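Bench day, finally

September 26, 2024

Quick one tonight, dinner's on the stove.

So the parts board is up. I've been putting this off since January, when I lost a stick of memory under a pile of cables and found it 2 weeks later stuck to a roll of tape. Cường Tạ kept telling me to get everything off the table and onto the wall. Fine. He was right.

Gray board, holders for the small stuff. Memory goes upright in the slots, processor sits between two tabs so I'm not touching the bottom of it. Took me 30 minutes to settle on where things go and then I moved half of it anyway.

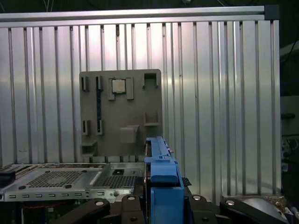
The silver slats behind it I like more than I expected. Bright though. With the lamp on I get glare right in my eyes, so the lamp has to move. Tomorow maybe.

Still to do:
- labels, small ones
- something soft to set a chassis tray on, it scratches everything
- a proper box for screws (the Fladeck one has four compartments, I need more then that)

Next up is the Wultside build. Same tray style, new processor, memory if the order ever gets here. I want to pull each part off the board in the order I need it and not go digging. We'll see how long that lasts with me.

Ok, rice is boiling over. More on the weekend.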